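Books > Jatoi Study Texts > Keeping Stores > Chapter 5

We use cookies to remember which page you were on. By continuing to read you accept them.

Chapter 5
A Place for Small Parts

Most workplaces own a drawer that will not shut. Inside are fuses, half a hinge, three kinds of string and a key to a building that has since been sold. Ask the staff and they will tell you it is the useful drawer. Ask them to find a fuse in it and you can go and put the kettle on.

The stores at Flarncombe had 13 such drawers when the firm decided to do something about them. A stock check on a Friday listed 768 separate items, of which 200 were entered as "misc". The clerk had not been lazy. There was simply no other word on the form that fitted, and it was nearly time to go home.

This chapter deals with the open bin, the plainest piece of storage in the trade and the one most often used badly. You will need the ideas of reach and turnover from Chapter 4. If you skipped Chapter 4, you are in good company, but go back and read it.

5.1 The bin and the bench
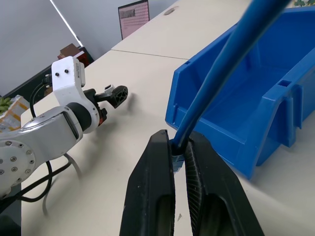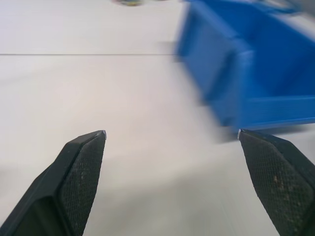 A bin earns its space on a bench by being easy to get into. Lids are fine for things you want once a year and a nuisance for anything you want before lunch. Every lid also has to be put down somewhere, generally on top of the thing you were looking for. A blue bin on a white table has a further advantage, as it can be found by someone who is thinking about something else. Colour stops helping when the contents match, though: a long blue rod held in front of a blue bin, as in the first picture, is a poor advertisement for colour coding. Keep your strong colours for the containers and check what is going in them before you place the order. Pamberg once bought green bins for green washers, and the washers have been hard to find ever since.

Length matters too. Catalogues such as Plaketti's give the outside size of a bin in large figures and the inside size in small ones, and it is the small ones you want. Long, thin stock will stand up in a short bin for as long as you are watching it. Then it leans, and then it is on the floor - usually under something heavy.

Before going on to 5.2, choose one drawer at your own place of work and empty it on to a clear table. Write down what you find. You may use the word "misc" once.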